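Teleoperators wanted for simulated kitchen work, Fleltwood lab

Part-time, paid by the session. Starts in June.

We need people to steer a robot arm and hand through kitchen chores in a simulator, so that a learning system can be trained on what they do. You sit at a desk, wear a headset and a tracked glove, and move simulated objects in and out of simulated cabinets. Each attempt is recorded from start to finish.

You may have read that robots taught this way will be doing your dishes shortly. I would not apply on the strength of that. The project is called Drandumard, it is in its second round, and the first round taught us mainly that our examples were too much alike. The same few people reached for everything from the same side at the same speed, and the trained system fell apart when a bottle was moved a hand's width. More data may fix this. It may also give us a larger pile of the same problem. We would like to find out before anyone makes claims about it.

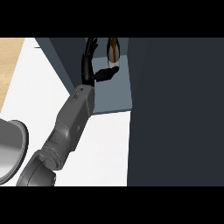
We are looking for 26 participants, with as much variety among them as we can get. Left-handed people are very welcome. So are people who have never played a video game and people who find the controls annoying and say so. Experience with robots is no advantage, and in one respect it is a nuisance, as experienced operators tend to drive the arm the way they think the software wants.

What you would do

Each session lasts 2 hours, with breaks whenever you ask for them. You would complete 4 sessions over the month. Most tasks are a reach, a grasp and a placement, repeated with the objects shifted. It is dull by the second session. Failed attempts are kept and labeled as failures, and you will not be asked to redo them until they look good.

Pay

$235 for the full set of sessions, or a proportional amount if you stop early. There is no bonus for speed. We tried one in the first round and got a lot of fast, sloppy grasps.

What we keep

Hand and head motion, the simulator recording, and your written comments. No audio and no video of you. The recordings may be shared with our partner group at Iscombe under the same terms. Please read the consent form before you sign it, including the part on withdrawal.

Who should not apply

Anyone under 18, anyone who gets motion sick in a headset, and anyone hoping for a research credit on a paper. There may not be a paper.

To apply, send a few lines to Dulce Tlapale at the Fleltwood front desk saying which hand you use and what hours you can do. A résumé is not needed.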